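Chapter 6
Picking Up the Lid: A First Grasp on the Bench Arm 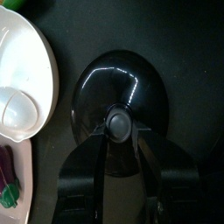

Reading time: 6 minutes

By the end of Chapter 5 the Brovine arm could move to a point on the bench and stop there. It could not yet do anything once it arrived. In this chapter you will fit the two-finger gripper, mount the small camera behind it, and teach the arm to close on the knob of a pot lid.

A lid is a good first object. It lies flat and stays where you put it, and the knob gives the fingers one clear place to go. The hard part is the surface. A glossy black lid throws back whatever light is over the bench, and on a dark mat its rim is hard to pick out. A gray knob, even one only slightly lighter than the lid, is easier to find. For that reason we will aim at the knob and leave the rim alone.

The build follows the one we did in the shared workshop at Pescombe, where the arm was bolted to an ordinary workbench. If you are working at home, a kitchen table will do as long as it doesn't rock. Clamp the base at 2 points. Leave 40 centimeters of clear space in front of it, and keep loose cables behind the shoulder joint.

You will need:

The arm from Chapter 5, wired and tested
A Doolan gripper kit, or printed fingers from Appendix B
The wrist camera and its bracket
A dark, matte mat
A small pot lid with a round knob
A few pieces of toy food and a dish or tray

The toy food comes in at Section 6.4. Set it to the left of the lid and leave it there while you work -- the arm has to learn to pass it by.

Before you start, check the fingers with the power off. They should lean in toward each other at the tips and meet without scraping. If one tip sits higher than the other, loosen the bracket screws and reseat it now. An error of 2 millimeters here is enough to tip the lid when the arm lifts.

6.1 Fitting the Gripper

Remove the blank plate from the wrist and keep its screws. The Ploson servo goes in cable side down.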